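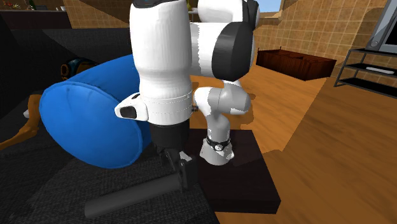

## 4. Setting up the living room scene (Rod task)

Assumes you finished section 3 and the Widix launcher opens without red text. If it doesn't, go back. Don't start here and then write to me that the arm is missing.

Lab machines at Eklund already have the scene files. Home machines need the download, get it before the club session, the wifi in the lab can't take all of us at once.

### 4.1 Load the scene

1. Open Widix. Pick **Scenes > Household > Living room**.
2. Wait. First load is slow, the fabric and tile textures get built the first time. Looks frozen. Isn't.
3. Check the arm came up on its low dark platform, on the wood floor next to the couch. If it's sunk into the floor, you have the old scene file. Delete the scene folder, download again.
4. Set the physics rate to 1,000 in **World > Timing**. The default is lower and small parts go through the cushions.
5. Save as `rod_teamname`. No spaces in the file name. Underscores only.

**Note:** Don't move the furniture. Couch, TV stand, crate, counter all stay where they are. Scoring uses the stock layout and a moved couch gets you a zero even if the run is good. The loose items on the couch can be moved for practice, just reload before you record.

### 4.2 Arm and gripper

1. **Robot > Profile > Tralten student**. Not "Tralten full". Full has no speed limit and you will throw the rod across the room.
2. Hit **Home**. Let it finish.
3. Open and close the gripper twice from the panel. Both fingers should move the same amount. One side only = profile loaded wrong, restart Widix.
4. Set the grip force to 15. Leave it there till you have a run that works, then play with it.
5. Turn on collision display (C key). Keep it on for all practice runs.

> **Caution:** Student laptops get hot running this. Plug in, put it on a table, not your lap or a blanket. Close the browser.

### 4.3 First pick, by hand

Do this part with the keyboard or the gamepad before anybody writes code. Yes everyone on the team. You need to feel where it gets stuck.

1. Find the rod. Dark gray, lying on dark gray fabric, so it's easy to lose. Press L to brighten the lights if you can't see where it ends. Brightening doesn't affect scoring.
2. Bring the gripper over one end from above. Go high first, then sideways, then down. Coming in low from the side you'll drag the fingers over the couch.
3. Turn the wrist so the fingers close across the rod. Rod sits at a diagonal so straight down at the home angle won't do it.
4. Lower slowly. Stop when the contact light comes on.
5. Close. Wait for the force number to settle.
6. Lift a little. Stop. Look. If the far end drops, you're too close to the tip, put it down and regrip nearer the middle.
7. Lift clear of the couch and hold.

**Note:** The blue bolster is a soft body. You can brush it and nothing bad happens, but pressing on it slows the simulation way down. If the clock starts crawling, back the arm off and wait.

**Note:** Watch the elbow too. Everyone stares at the gripper and then the elbow hits something. Swing the view to the platform side now and then (V key cycles views).

### 4.4 Recording a run

1. Reload the scene. Every time. Leftover positions from practice carry over otherwise.
2. **Record > New**. Type team name and run number.
3. Press Start, wait for the beep, then move. Anything before the beep is not logged.
4. Max length is 3,000 steps. After that it stops by itself and counts what you have.
5. Press Stop while the rod is still held. Dropping it before Stop = failed run.
6. Play it back once before uploading. Empty recordings do happen, and we cant score those.
7. Upload to the Rod folder on Studia. Log file and settings file both. Screen videos are nice but don't count as a submission.

> **Caution:** Don't edit the log by hand. The checksum breaks and the run gets thrown out, even if all you fixed was the team name. Wrong name? Write a note in the Studia comment box instead.

### 4.5 Switching to code

Only after two people on the team have a good hand run.

1. Open `rod_start.py` from the templates folder. Copy it, don't work in the original.
2. Fill in your pick pose. Read the numbers off the panel during a hand run, under **Robot > Pose > Copy**.
3. Leave the speed line alone for the first tests.
4. Run with `--dry` first. Arm moves, gripper stays open. Check the path.
5. Then run it for real.
6. Space bar stops the arm. Keep a hand near it.

If the arm goes the wrong way entirely, check the angle units. Panel shows degrees, script wants radians. This was most of the questions in March.

### 4.6 Quick fixes

| Problem | Try |
|---|---|
| Arm shakes when holding still | Physics rate reset itself, see 4.1 step 4 |
| Rod slips out on the lift | Regrip nearer the middle, then try more force |
| Rod rolls away before the grip | Lower straighter, close slower |
| "No plan found" | Pose is inside the couch. Raise it |
| Floor is black | Shadows set too high for your graphics card, go to Low |
| Gamepad does nothing | Plug in before opening Widix, not after |
| Sound but no picture | Update the driver, restart |

Still stuck: post in the Studia thread with your settings file attached and the exact error text. Copy and paste it, no phone pictures of the screen please. Bernd Wendt reads the thread, usually evenings.

Section 5 (crate task) uses the same scene file but diffrent scoring. Keep your rod save seperate from it.

Last changed June 20, 2021. Version 2 of this section, throw out any older printout.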